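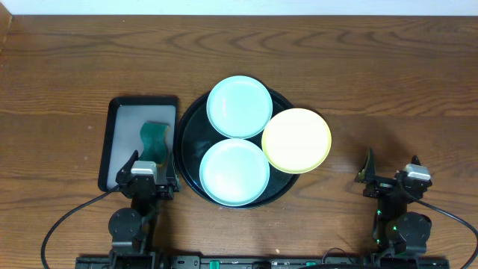 Slide 1: Three plates, round tray, sponge on its mat

Plates, Trays and Where the Sponge Lives
Speaker notes, Ratham Housewares Evening, 14th May

Leave slide 1 up while people sit down. Start when the side door is shut.

Opening. Thank the hosts. Say that the talk is on washing up by hand in a small kitchen, and that most of it is on what happens before the water runs. Questions at the end, but stop me if the sound goes.

The Pandell survey. We asked 800 households in March how they wash up. 121 of them have no dishwasher. A good many of the others have one and still do plates by hand after a small meal. That second group is who I had in mind for tonight. Three plates is a normal load for them. Don't read out the whole table, it's in the handout on page 4.

Back to slide 1. Point to the left side first. The sponge has its own tray with a light gray mat in it. Then the round tray next to it, where the plates go. The two trays nearly touch. Ask the room how far their sponge is from their plates. At the Dremura sessions people said "right there" and then described walking to the window sill and back.

Point out that the plates don't all fit inside the rim. The yellow one sits partly on the table. Three plates side by side need more room than people expect, and stacking them puts sauce on the underside of the next one up. I would sooner have one hang over the edge than stack. If somebody objects, agree that a bigger tray is better and move on. The one we sell at Rosales is 38 centimeters across and it won't go in every cupboard.

Slide 2: Scraping
Text slide. Keep it short.
Scrape first, with a rubber spatula or the side of a crust. Don't use a knife on colored plates.
Cold rinse for egg and starch.
Sauce with oil in it gets wiped dry with paper before it meets the sponge. This is the line people write down, so wait for them.

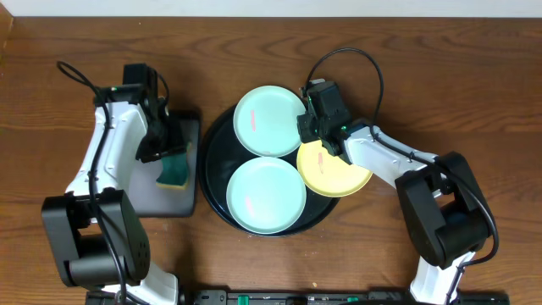
L. Rosales

Slide 3: Reddish marks

Give people a moment to find the marks. There's a reddish one on the left side of the upper plate, a fainter one on the plate below it, and an orange-red one on the yellow plate, near the upper middle. The first and the last are small. Small marks are the ones left to dry, and a tomato mark left overnight on a pale plate takes a lot longer than one done after dinner.

Talk through the two sides of the sponge. Green is the scouring layer, yellow is the foam. Foam for fresh marks. Green side only for what has set hard, with light pressure, and never on a printed pattern. Show of hands: who uses the green side for everything? At Dremura it was almost the whole room.

Order of work. Lightest mark first, heaviest last, so the sponge stays useful for longer. Wipe from the rim in toward the mark, then lift. Wiping outward carries the color over the rim and onto the back. Turn the plate over and check the back as well, especially the ring it stands on.

Skip this part if we started late: pale plates and metal marks. The gray lines people blame on the sponge usually come from cutlery. A paste of baking soda and water, two minutes, foam side.

Slide 4: After the plates
Rinse the sponge until the water runs clear, squeeze it out and stand it on its edge if it will stand. Lift the mat out of the sponge tray and rinse under it. Most people in the survey who had a mat had never lifted it. Wipe the round tray last and stand it up to dry.

How often to change a sponge: I say every two weeks for a household that washes by hand daily, sooner if it smells. Expect a question on microwaving them. My answer is that I don't recommend it, and new ones are cheap.

Slide 5: Handout and samples
Handouts are in the box by the coats. The mats come in gray only for now. Samples of the foam are on the side table and can be taken home. The trays can't, they go back to the shop tonight.

Take questions until the hosts wave. Switch off the projector at the wall and bring the long cable back.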